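# 室内墙面深色涂装作业指引

本指引适用于办公用房、会议室及活动室内墙面的深色乳胶漆涂装，供各使用部门及承接单位参照执行。浅色墙面的日常补漆按《内墙维护须知》办理，不在本指引范围之内。

## 一、适用条件

深色涂料对基层平整度的要求高于浅色涂料。同一面墙在白色涂层下不易察觉的刮痕、接茬和砂纸纹，改为深红、墨绿或藏青后往往十分明显。申请深色涂装前，应先确认下列事项：

- 墙体无渗漏、返碱和空鼓；
- 原有涂层附着牢固，以胶带粘拉后无成片脱落；
- 房间可连续停用，停用时间不少于两个工作日；
- 室内温度不低于五摄氏度，相对湿度符合产品说明书的规定。

外墙内侧及卫生间相邻墙面，须由物业工程组出具含水率检测记录后方可施工。

## 二、材料与工具

1. 内墙耐水腻子，按产品标明的比例加水调制，随调随用。
2. 封闭底漆。深色面漆应配用调灰或调色底漆，不宜使用纯白底漆，以减少面漆遍数。
3. 深色面漆。Matholm 系列与 Garel 系列均已列入本单位采购目录，同一房间内不得混用。
4. 短毛滚筒、两寸斜口毛刷、美纹纸、砂纸及打磨架。
5. 防护用品，包括防尘口罩、护目镜和手套。

面漆应一次备足。不同批次的深色漆存在色差时，应在开工前将各桶倒入同一大桶内充分搅拌，再分装使用。领料时须登记批号，并留存色卡一张。

## 三、基层处理

铲除松动涂层，清理浮灰，对裂缝和钉孔逐一填补。裂缝宽度较大的，先贴抗裂网格带，再批刮腻子。腻子至少批刮两遍，每遍厚度不宜过大，前一遍完全干燥后方可进行下一遍。

打磨时使用侧光检查。将工作灯贴近墙面照射，凹凸处会投下阴影，用铅笔轻轻圈出后补平。灯光方向应与房间日后的主要采光方向一致，否则检查结果参考价值有限。打磨完成后，用吸尘器清除粉尘，再以微湿的抹布擦拭一遍，待干。

## 四、家具与固定物的保护

可移动的家具一律移出房间。确实无法移出的桌台，应移至房间中央，覆盖塑料薄膜，薄膜边缘用胶带固定在桌腿上。插座面板和开关面板应在断电后拆除，由电工操作，施工人员不得自行处理。踢脚线和门窗套用美纹纸遮护，压实边缘。

## 五、色彩搭配

深红色墙面明度较低，宜与浅色台面及中性灰色构件配合使用。浅粉、浅米等色调的木纹桌面可以缓和墙面的沉重感；灰色构件则不会与墙面争夺注意力。同一房间内采用深色的墙面以一面或两面为宜，顶面保持浅色。

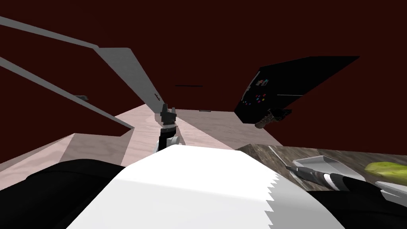

## 六、涂刷步骤

1. **涂刷底漆。** 均匀滚涂一遍，不得漏涂。干燥时间以产品说明书为准。
2. **复查打磨。** 底漆干燥后再次以侧光检查，对缺陷处局部补腻子、打磨并补涂底漆。
3. **修边。** 用斜口毛刷沿顶角、阴角和门窗套刷出边带，每次修边的长度以滚筒能够及时衔接为限。
4. **滚涂第一遍面漆。** 由上至下、由一侧向另一侧推进，始终保持湿边衔接。整面墙应一次完成，中途不得停歇。
5. **滚涂第二遍面漆。** 方向与第一遍相同，收尾时滚筒轻压，统一朝一个方向提起。
6. **视情况加涂第三遍。** 深红色和正红色遮盖力偏弱，两遍后仍透底的，应整面加涂，不得仅作局部修补。
7. **揭除美纹纸。** 在末遍面漆表干后、完全固化前，以较小角度缓慢揭下。边缘粘连处先用美工刀轻划。

墙面较宽时，应安排两人配合，一人修边，一人滚涂。两人不宜中途互换，以免滚涂力度不一，造成纹理差异。

## 七、验收

验收在自然光和室内照明两种条件下分别进行。检查人员站在距墙面一米五处正视，不应见到透底、流坠、接茬和明显滚纹。阴角和顶角线应顺直。Soylu 楼的会议室改造由 Sebastian Bucur 负责验收，其他楼宇由所在楼层的管理人员负责。

验收不合格的部位，应以整面墙为单位返工。深色漆局部修补后易出现光泽不均，不予接受。

## 八、日常养护

新涂墙面在完全固化前不得擦洗，也不得张贴胶带或悬挂重物。固化后如有污渍，用软布蘸清水轻拭，不得使用百洁布或含研磨剂的清洁用品。反复用力擦拭会使哑光表面局部发亮，此类痕迹无法通过清洗消除。

剩余面漆应密封保存，桶外注明房间号、批号和开封月份，交材料库统一存放。涂装申请表及色卡由 Hülya Kurtuluş 受理，窗口每周六不对外办公。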